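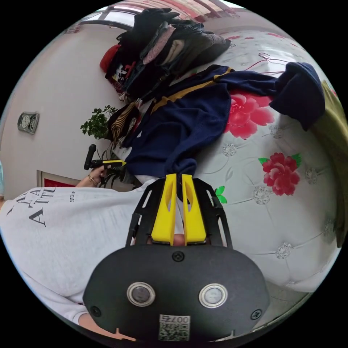 I have been folding clothes on the bed for most of my adult life and I am still bad at it. I don't mean charmingly bad. I mean that my mother-in-law, Eirlys Maddocks, once took a sweater out of my hands, refolded it, and put it on a different chair from the one I was using, so it wouldn't be influenced.

June is when I do the big changeover. Winter things come out of the drawers and go up to the top of the closet, summer things come down, and for one long afternoon everything we own that has sleeves passes across the bed. I used to do this on the living room floor, until my knees filed a complaint. Then I tried the kitchen table, which is the right height but has crumbs on it at all times, including right after you've wiped it. So now it's the bed, on top of the quilted cover with the big red flowers, and I start with the navy things because they show the most lint and I like to get the bad news early.

The cover deserves a paragraph. It's white, with red flowers on it that I call peonies and that my husband calls cabbages, and green leaves, and little silver diamond-patterned buttons studded into the quilting. I bought it from Huệ Tạ, who used to live downstairs from us on MacLeish and was clearing out her spare room before she moved. I went down to look at a bookcase. I came back up with a bedspread, a fish kettle, and no bookcase. Huệ could have sold a fish kettle to a fish.

As a bedspread it is lovely. As a work surface it has opinions. The buttons are the problem. You lay a T-shirt flat, you smooth it with your palm the way all the folding people tell you to, and you hit a button. You go around the button. Now there's a little ridge in the shirt exactly where the button is, and when you fold across the ridge the whole thing comes out slightly wrong, like a letter folded by someone wearing mittens. I could take the cover off the bed first. I have thought about this every June and every October, and by the time I think of it there are already two piles on top.

I did try a proper system once. I got it out of a book I borrowed from the library and then renewed so many times that I think of it as mine. The idea was that each garment gets folded into a rectangle, then thirds, then stood up in the drawer on its edge like a file. The author was very firm about the standing up. If your shirt won't stand, she wrote, you have not finished folding it. I had a long evening with a linen blouse that would not stand. It slumped. I refolded it and it slumped in the other direction. Around eleven I leaned it against a pair of jeans and went to bed, and I consider that finished.

What I do now is looser and I'd defend it to anybody except Eirlys.

Navy and black first, as I said. Garment goes face down, collar away from me. Sleeves in. If it's a sweatshirt the sleeves go straight across the back, one over the other, and I don't fuss about the angle. Then bottom hem up to the armpits and over once more. If there's a hood, it gets folded down last and makes a sort of lid. I've seen it done where the hood is used to hold the whole parcel shut, and I've done it that way, and it looks very smart until someone wants to wear the sweatshirt and has to deliver it like a baby.

Anything with big lettering on the front goes in its own pile. We have a lot of these in our house. I don't know how it happened. No one in this family went to any of the colleges, and we have never rowed. But there they are, great dark letters across the chest, and if you fold through the lettering it cracks sooner, or so I was told by a man at the dry cleaner's who may just have wanted me to stop talking. So those get folded in half the long way, around the print, and they come out a different size from everything else and ruin the drawer.

Pale gray ones never make it into any pile, being generally on somebody.

Pants are easy and I have nothing to say about pants.

Socks I've given up pairing at the bed. They slide into the dips in the quilting and I find them in the middle of the night with my feet, which is one way to get a pair, I suppose. They go straight into a box from the shoe store and whoever wants matching socks can sit down with the box and work it out. My husband does this on the stairs with the radio on and says he finds it restful. I've never heard him say that about anything else, including actual rest.

Then the storage. I used to use plastic tubs, but the ones I had were Varska and the lids warped a little after a couple of summers in the heat up there, so that you'd press one corner down and the opposite corner would pop up to see what was going on. I switched to zippered cloth bags. They were called Flulier on the tag, which sounds like something you'd catch on a cruise, but I like them. They squash. You can kneel on them. I got 3 of the large and that has turned out to be one too few, so the overflow goes in a suitcase, and the first thing that happens every time we travel is that I open the suitcase and find it full of thermal underwear.

I put a piece of paper in each bag saying what's in it. For a while I was thorough about this. "Gray cardigan, elbow needs doing. Two turtlenecks. Blue scarf." Lately I've been writing things like "wool etc." and last fall I unzipped one that said, in my own handwriting, "you know." I did not know. It was tablecloths.

The part that takes the time is the deciding. Folding is only hands. But every piece has to be held up and looked at, and there's a point around the middle of the afternoon, with the light coming in flat and every good surface covered, when I could be persuaded to get rid of anything at all or to keep everything until I die. I've learned not to make decisions between three and four. There's a navy thing that I've held up at that hour for several years running. It doesn't fit me across the shoulders. I don't especially like it. I bought it in a hurry in a town called Suditz, on a trip where our bags went somewhere nicer than we did, and I wore it for five days straight with the same pair of pants. Every June I put it in the giveaway bag, and every June, sometime before supper, I take it out again and fold it. I fold it very well by now. It's the one piece of clothing in the house that would stand up in a drawer.

Eirlys came by last week while the bed was still covered. She stood in the doorway with her purse on her arm, looking at the piles the way people look at a car that's been parked on a flower bed. She asked if I was packing. I said no, putting away. She said, "Ah," and then she said the cover was very cheerful. Then she picked up a pillowcase, which wasn't even part of it, folded it into something the size of a paperback with what I'm fairly sure was one movement, and went down to see about tea.

I've kept the pillowcase like that. I don't want to use it in case I can't get it back.

Still to do, if anyone in my house is reading: the hall closet, the coats, the drawer under the window that sticks, and whatever is in the bag on top of the wardrobe that just says "no." The giveaway pile is by the front door. Please look through it before the end of the month and please don't tell me what you took out. And if you're missing a sock, see the shoebox.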